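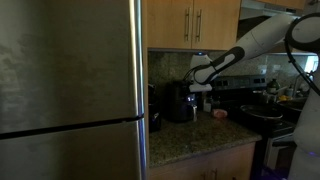
Sitzung 5: Planung in engen Küchen

Letztes Mal sind wir ja bei den Kostenkarten hängen geblieben, da machen wir gemütlich weiter. Unser Planer Grallis zieht pro Anfrage 2.000 Stichproben im Gelenkraum, und unter einem Hängeschrank, dicht neben dem Kühlschrank, landen erstaunlich viele davon in Kollision (bitte einmal selbst plotten, das lohnt sich wirklich!). Gebürsteter Stahl spiegelt leicht, also Tiefenwerte dort vorsichtig gewichten. Fragen gern an Sebastian Barbu, Raum 206.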